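Automation in Practice, Unit 5 handout
Notes on the February visit to Bramow
Prepared by Kristýna Baláž

Read these before the discussion hour. They are my notes, so argue with them. Bramow opened its data collection room to us for an afternoon, and Juraj Pešek ran the demonstration. The task set was kitchen and laundry work done with hand-held grippers, the recordings from which are meant to train a robot arm later on. 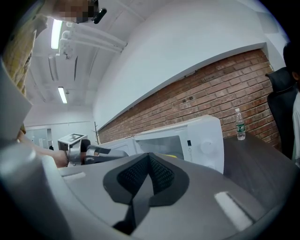
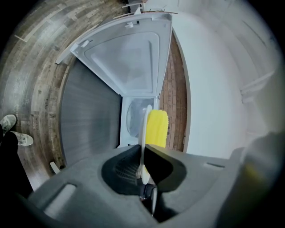
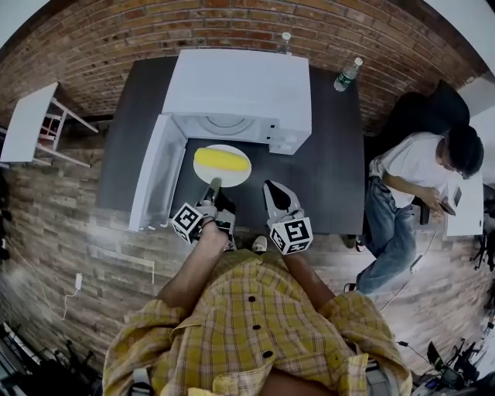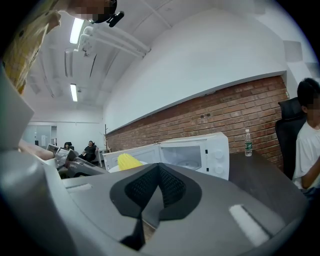 What we were told

Each recording is one person doing one short task. Pešek gave the size of the current set as 663 recordings, made by 2 operators. He expects the arm to learn the microwave task from these and then cope with "any similar kitchen." I asked what similar meant and did not get an answer I could write down.

The figure quoted for the arm's success rate was 66 percent, over 32 trials. Work out how many trials that would be. It does not come to a whole number, and I would like to know who rounded what. Ask also whether the trials used the same microwave as the recordings. Pešek thought so but said he would check with Bożena Laskowska, who keeps the logs.

What we were not shown

The arm. It was said to be at the Gamari site. Everything we watched was done by human hands, and a human is very good at correcting a bad grip without noticing. A smooth demonstration with hand-held tools is evidence about the person and the tools. Keep that separate in your write-up from any claim about the robot.

We also saw no failures. When I asked whether bad recordings are thrown out, the reply was "mostly." Killian Leclerc pointed out on the way home that a set with no mistakes in it may teach nothing about recovering from one. I half agree. Compare the Mikuš reading, section 2, which takes the other side.

For the discussion

Bring one page. Pick a single claim from the visit and say what you would have to see before you believed it. "More data" will not do; say which data, collected by whom, and in how many different rooms.

Ludivine Deschamps has the sign-up sheet for the Hekosum visit. Write down your questions before we go, and press for a look at the logs.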